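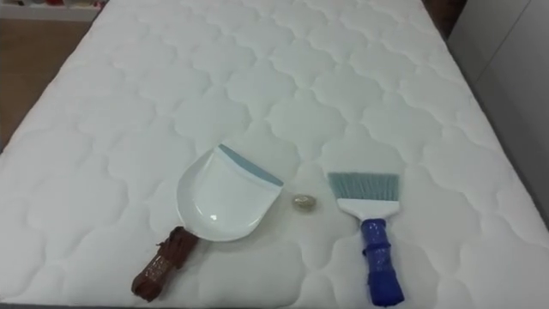 According to one early user of the table, the faint_line column should have been split in two, because a line that shows only at an angle and a line that shows head-on are different readings and should not share a code. The split was made in the current release. Files downloaded before July use the old single code.

Rarkau: home ovulation strip readings

Rarkau is a table of readings from paper ovulation strips used at home. It was put together by Wovamus to study how often people disagree about the same strip. It holds no photos of strips and no hormone values from blood.

Contents

readings.csv: one row per reading, 2406 rows
strips.csv: one row per strip, 569 rows
readers.csv: one row per reader, 44 rows
codes.txt: meaning of every code used in the three tables

Main columns in readings.csv

strip_id: links to strips.csv
reader_id: links to readers.csv
minutes: time from dip to reading, whole minutes
control_line: 0 absent, 1 present
faint_line: 0 none, 1 seen head-on, 2 seen only at an angle
call: low, high, peak, or invalid
light: daylight, lamp, or mixed
note: free text, often blank

How the readings were made

Each strip was dipped once and read by several readers, working alone. Readers wrote down their call before opening the Ekano app, and the app's own call is stored in strips.csv under ekano_call. A reading made more than 30 minutes after the dip is kept but has late set to 1. Most published strip instructions say to ignore such readings, so filter on late = 0 unless late reading is what you are studying.

Strips with no control line are coded invalid whatever the reader wrote. The reader's first answer is kept in call_raw.

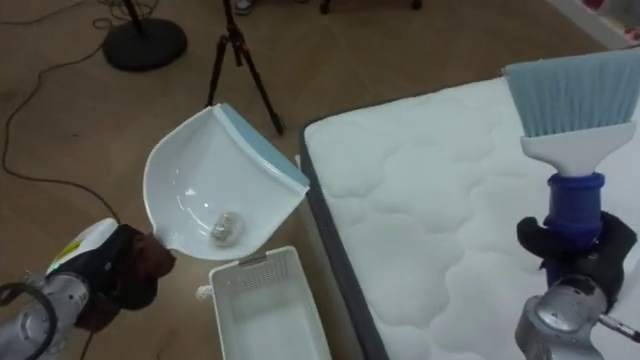 Fig. 2. Dustpan, hand brush and small white basket beside a quilted mattress.

Known problems

Lighting was reported by the readers and was not measured. "Mixed" was used loosely.

The peak call is rare in the first batch. Do not compare call rates between batches without weighting.

Two strip types were sold in near-identical wrappers. Where the type could not be confirmed, strip_type is blank. Do not fill it in from lot number; lots were shared.

Ages in readers.csv are given in bands. Cycle length is self-reported and has gaps.

Loading

All tables are UTF-8, comma separated, with a header row. Missing values are empty fields. Read strip_id as text, or leading zeros will be lost. The Du script checks that every strip_id and reader_id in readings.csv has a match in the other tables, and stops at the first one that does not.

Use

The table is meant for work on reader agreement. It should not be used to judge whether a strip brand detects ovulation, or to give advice on timing or birth control. Do not try to identify readers from the note column.

Changes in this release

faint_line code 1 split into 1 and 2
late column added
duplicate readings removed from the second batch
spelling of "invalid" made the same in all files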